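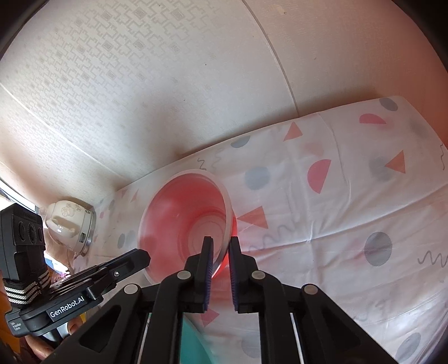
Color in food and drink is week three's topic, and it's my favorite of the whole course! We start with a plain question: why does the same yogurt taste sweeter to many people in one dish than in another? Part of the answer is contrast. Take a pinkish-red bowl you can partly see through, deeper red on one side and almost milky toward the rim. Anything pale inside it picks up a blush, and the eye reports "ripe" before the spoon gets anywhere near the mouth. Albane Huet calls this borrowed color, and I'll use her term from now on.

What to read before class

1. Huet, chapter 2, on borrowed color. Skip the math at the end unless you enjoy it (I do).

2. Ferrand's tasting study from Tremimberg, with 347 tasters and one batch of lemon pudding. Look hard at how she picked her dishes - white, yellow, steel and red - and ask what else changed along with the color. Size? Weight? The sound of the spoon? A kitchen table holds the same problem, with a wide steel basin next to a pale yellow bowl and a small red one.

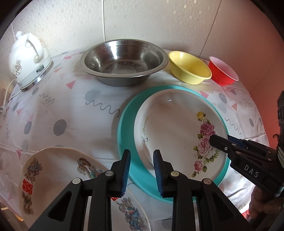

Three ideas to hold on to

Expectation comes first. We guess a flavor from what we see, and the guess pulls the taste toward it.

Contrast is local. Pudding on white looks darker than the same pudding on black, so always write down the background.

Habit matters too. Reiko Fujimoto repeated the study with 169 people who grew up with other desserts, and the red effect shrank by nearly half. Wonderful result, and we'll argue over it in class. 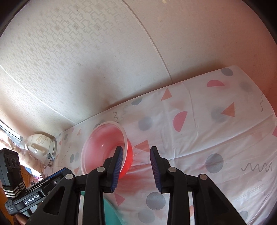 Fig. 3. Translucent red bowl on a white sheet, with a reddish glow on the fabric.

For next time: serve one food in two dishes to a friend, ask which is sweeter, and bring your notes.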